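Workroom tips: sharing the folding table with a machine
by Ayane Oda

Magbanua leased its folding arm in November and the brochure promised 28 pieces an hour. I'm still waiting. Meanwhile, a few tips for anyone told that theirs is coming.

Clear the table completely before you start it. A bare top saves arguments later.

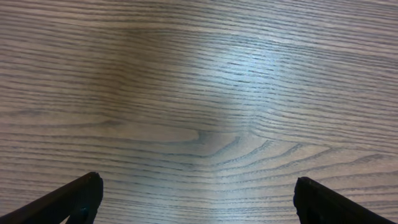

Ask who does the sorting. At our place it's still us, and our job title changed to "feeder," with no raise.

Lay cloth out flat and smooth it by hand. Dark fabric on a pale table is easiest for tired eyes at 6 a.m.

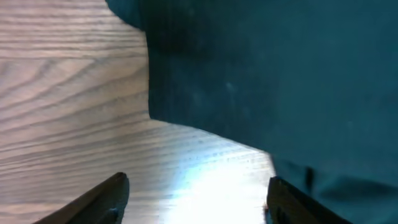
Write down every stop. My notebook had 129 by the end of the first month, and the sales rep from Trarkley had never heard of one of them.

Keep finished piles well to the side, with labels where a person can find them.
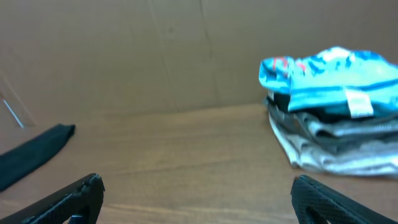 Don't let anyone cut the hand-folding shift until the machine has done a full week alone. Lasotska cut theirs early and had 178 orders go out late. They hired two people back, on shorter hours.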